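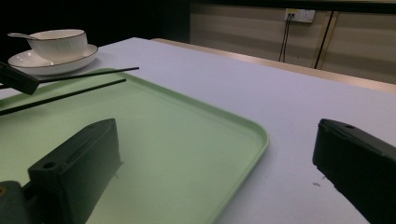 Green tray on the pale table, white bowl and saucer behind.

May 14, 2018

Table setting, Dellasmont canteen job. Carrying on from the April notes, which I can't find half of.

Tray is the pale green plastic one, rounded corners, low lip. Still like the colour against the grey top. Other trays from Planuvus are due but no date yet, chase again.

Main thing today was where the bowl goes. Plan from Adeyemi says bowl and saucer on the tray from the start. Tried it and hated it – saucer takes up so much of the basin that the plate has to go right up against the lip, and then no room for a cup. So moved to bowl on its saucer at the back of the table, tray in front, and people help themselves across. Much better to sit at. Worse to clear, two trips.

Measured gap from tray to table edge on my side, 6 cm. Want to keep that, any less and your sleeve catches the rim. Did catch mine, twice, before I thought to measure.

Bowl notes:
- saucer slides a bit on the matt top if you knock it, not much
- soup portion at 30 cl looks mean in it, go up
- stacks fine without saucers, stack with saucers is a wobbly mess, dont bother

Wiped the tabel down with the Jusitel stuff, diluted as on the bottle. Leaves a faint smear if you don't go over it dry. Told the others to use the blue cloths for drying and keep them OUT of the sink.

Tray washing: the inside corners of the lip hold water. Stood one on its end in the rack, still drips in the corner when you turn it over. On its long side seems better. Try both again with a full rack before deciding anything.

Storage – the shelf by the door takes 43 trays if nothing else goes on it. Order is for 57. So either a second shelf or some live under the counter, and under the counter is where the bowls were going. Needs sorting before the delivery and not on the day like last time.

To do
- ask Planuvus whether the same green comes in the smaller size
- redraw place layout with bowl at back, send to Adeyemi
- find more saucers, the spare box is all odd ones
- felt dots under saucers?? might be daft with all the washing
- label the shelf

Bowl quantities not done, ran out of time. Tomorow.

Last updated: 17:20
2 comments · 0 shares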